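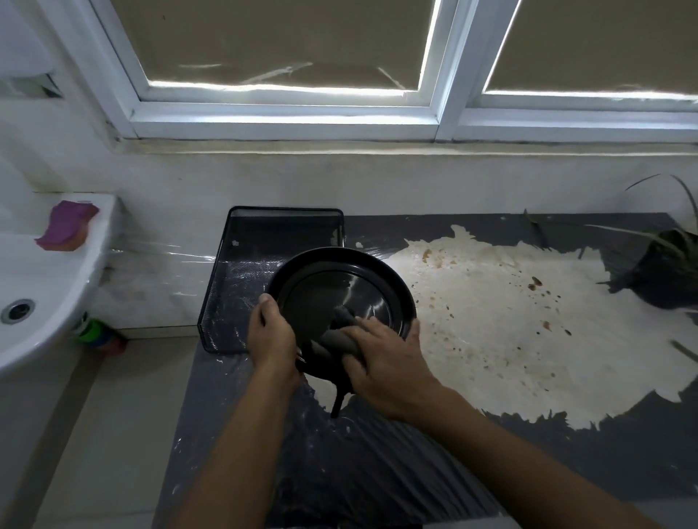

1. Background

Our course unit on building upkeep at Miridham asked each group to follow one small cleanup from start to finish and write down the method. We chose the washroom at Skolthorpe, where the corner under the window had been used for messy work and needed clearing. The plates, trays and plants in that corner all had to be dealt with as well as the sink and the surface under them.

2. Method

We worked with plain water, cloths and sponges. The Heydari course notes say to try the mildest method before any product, and we kept to that. Dark gray cloths were used for wiping and were wrung out by hand between items. Sponges were kept for rims and ridges, where a flat cloth slides over the dirt. Each round item was allowed 3 minutes, then set down so the next could be started.

Plastic film was spread over part of the surface to catch splashes. We would use a wider piece next time.

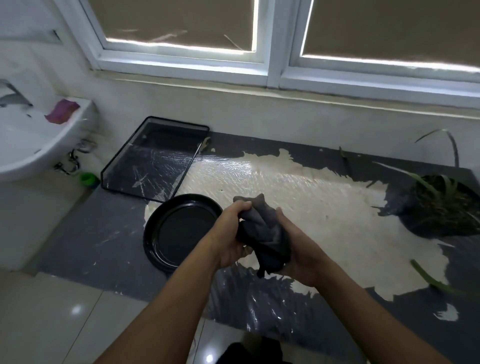

How wet should the cloth be for wiping?
Damp enough to pick up dust and residue, but wrung out until it no longer drips. A soaked cloth spreads fine white material into a thin layer that shows up again when it dries.

3. Washing at the sink

Raised rings are the slow part of any round dish. We worked from the rim inward, one ring at a time, and turned the dish with the other hand. Rinse water was run gently to keep it off the wall and the papers taped above the sink.
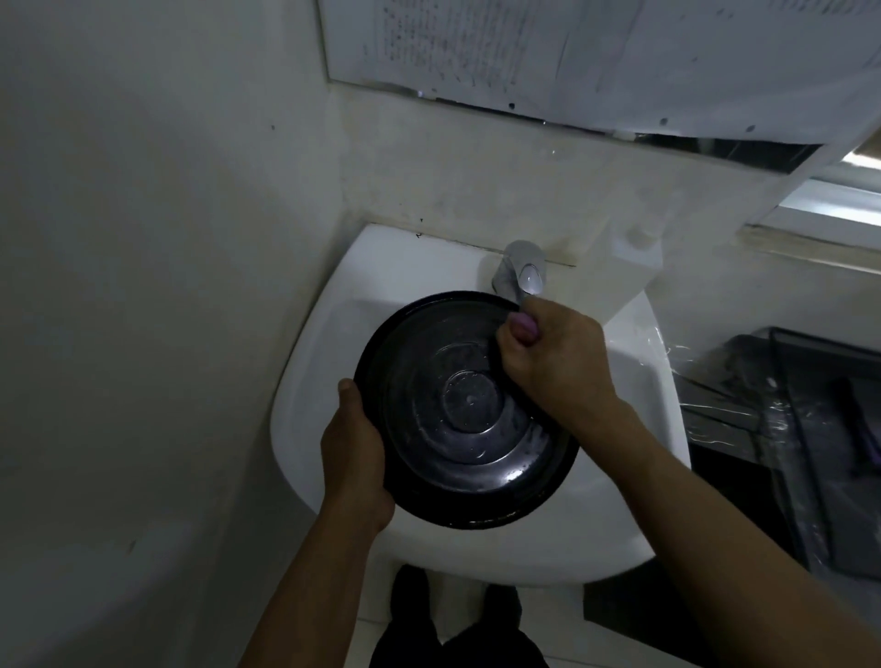 Figure 3. Sponging the inner rim of the black bowl over the sink.

4. Remarks

The group from Arness used 2 buckets for the same task and left the sink free. We think this is the better setup for a small room. The wall behind the basin was outside our task and is listed for the April session, along with the window sill.

Report handed in 5th October.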